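4. Setting up a celebrity watchlist

Drosemar groups incoming entertainment stories by the person they concern. A watchlist tells the reader which people to follow and how often to alert you. You need an active account and at least one news source switched on (see section 3).

4.1 Adding a name

1. Open the Drosemar menu and choose Watchlists, then New.
2. Type a title for the list. Titles may contain letters, numbers and spaces.
3. Select Add person and enter the name as it usually appears in headlines. Stage names are accepted.
4. Choose the correct entry from the results. Where two performers share a name, the profession and country are shown under each.
5. Press Save.

A list may hold up to 58 people. Names added after that are kept in Drafts and produce no alerts.

Note: Nicknames used by the gossip columns are matched only if they have been entered under Aliases. Each person may have eight aliases. Very short aliases — those of two letters or fewer — are refused.

4.2 Choosing story types

Each person on the list has a set of story types. Interviews and Releases are on when the name is added. Relationships, Family and Court Reports are off.

To change them, select the name, open Story types and tick the boxes required. The change applies to new stories only. Stories already filed stay where they are until the list is rebuilt from the Tools menu.

Quotations taken from magazine interviews are often reprinted by other sites over several days. With Merge Repeats on, the reader keeps the earliest version and places the others beneath it.

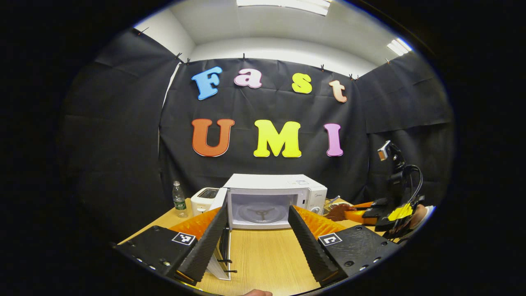

4.3 Setting alerts

1. Open the list and select Alerts.
2. Choose Immediate, Daily or October Digest. The last is a yearly round-up and cannot be combined with the other two.
3. For Daily, enter the hour of delivery.
4. Set the source threshold. At 3, an alert is sent once three separate sources have carried the story.
5. Press Test. A sample message is sent to your registered address.

Caution: A threshold of 1 lets unconfirmed rumours through, including false reports of deaths and engagements. Mollberg recommends a threshold of 2 or more for any list shared with other readers.

4.4 Sharing a list

Select Share and enter the other reader's account name. Shared lists are read-only unless Allow Editing is ticked. Removing a reader stops their alerts at the next refresh — messages already sent are not recalled.

Caution: Deleting a shared list deletes it for every reader. Export a copy first (section 6.2).

Section last revised 23/04/2019. Text: Ingeborg Stüber. Checked: Adalberto Barros.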